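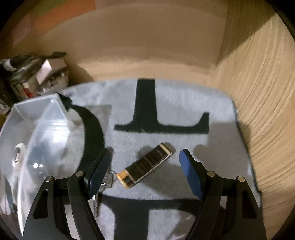

May 31, 2022
Workshop notes, Trimalley unit
Bike: the long-travel tourer, back in for valve clearances, fork service and the front brake complaint
Written up by Iulian Buzatu, additions from E. Munteanu marked EM

Odometer on arrival 1,964 km since the last full service. Owner uses it two-up with luggage, mostly the Udadville to Hollell road and back, which has the long broken section past the quarry. Complaint as written on the job card: "front end knocks over small bumps, lever comes back further when hot, flat below half throttle". Treated as three separate faults until shown otherwise.

Front end first. Bike on the centre stand, front wheel off the ground with the jack under the sump plate and a block of timber between. No notch at straight ahead. Slight fore and aft movement at the bottom of the fork legs, felt with a finger across the lower race joint. Nipped the adjuster up an eighth of a turn and the movement went. Bars still fall to either stop under their own weight. Did not go further. The head bearings were greased last September and I would rather look at them properly when the tank is off for something else.

The knock was still there after this, so it was not the head bearings, or not only. Traced to the left fork leg. Oil out of the left measured 100 ml less than out of the right. No leak at the seal, no trace on the stanchion or the caliper. Only explanation I have is that it was filled short. Checked the card from the last fork job: one level figure written down, no left and right. From now on please write both.

Both legs stripped, bushes inspected. Left upper bush has lost its coating over a patch on the rear face. Right is fair. Replaced both sides anyway, plus seals and dust caps. Springs measured for free length, both inside the limit. Refilled with the same grade as before, level set with the leg compressed and spring out, pumped until no more air came up, left to stand, level checked again. Left leg needed topping up by a small amount after standing. Right did not.

EM: the drain washer on the left leg was fitted twice, one old one stuck to the casting under the new one. Removed. Look for this on any leg that has been through here in the last two years.

Brake. Pads at half life, even wear side to side. Disc runout within limits, checked with the dial gauge on the fork bottom, thickness fine. Fluid the colour of tea. Pistons on the right caliper slow to return, two of them hardly moving. Caliper off, pistons pushed out on the air line with a rag in the gap, seals out, grooves cleaned with a brass pick. Usual white crust behind the seals. New seals, pistons polished by hand and not with the wheel. Bled from the caliper up with the syringe, then from the lever down. Lever firm. Tied back overnight and slightly firmer in the morning, so there was still some air near the banjo.

Whether this cures the lever travel when hot I cannot say from the stand. It needs the long descent into Hollell with luggage on. EM to ride.

Flat running. Airbox lid had one screw missing and one cross-threaded. Filter dirty on the clean side along one edge, so it has been drawing past the seal. New filter, thread cleaned with a tap, missing screw replaced. Throttle bodies balanced warm at idle and again held at a steady fast idle. Number 3 was out by more than I expected. Brought in with the air screw, no change to the base setting on number 1. Vacuum hose to the pressure sensor was hard and cracked at the stub end. Cut back and refitted as a temporary measure, new hose on order from Feyisa.

Valve clearances, cold engine, left overnight:
Inlets all in range, two at the tight end.
Exhausts: 4 tight, the rest in range.
Changed shims on all four tight exhausts. Did not touch the inlets. At this rate of closing they should be good until the next interval, but note it on the card.

Cams back in with the timing marks checked twice, engine turned over by hand through two full cycles before the cover went on. Cover gasket reused, sealant only at the half moons. Torque wrench was the small one, which came back from calibration with its sticker but no sheet. Emanuel to chase the sheet.

Chain. Tight spot equal to nearly half the permitted slack. Sprockets hooked but not badly. Set the slack at the tight spot as usual. Owner told he has perhaps one more tour in it. He would like to wait. Written on the invoice that we advised a new set.

Parts used: fork bushes, seals and dust caps, caliper seal kit, air filter, exhaust shims, airbox screw, brake fluid, fork oil, crush washers for the banjo.
Parts waiting: pressure sensor hose.

Road test, IB, solo, no luggage. Out by the ring road and back over the cobbles behind the depot. No knock. Pulls cleanly from low down. Slight hesitation when the throttle is opened quickly from closed, same as every other one of these I have ridden, left alone. Brake good at town speeds. No leaks at the fork or cam cover after cooling.

EM, second road test: Hollell descent with both panniers loaded to the rated weight. Lever travel did not change that I could feel, top to bottom. Front dives less than it did on the way in. Rear preload was set for solo, wound up for the test and left there for the owner. Checked caliper bolts and axle pinch bolts again on return, all tight.

Still open:
Hose, when it arrives. Rebalance after fitting.
Sheet for the small torque wrench.
Recheck fork for weeping after 400 km, owner will call in.
Head bearings at next tank removal.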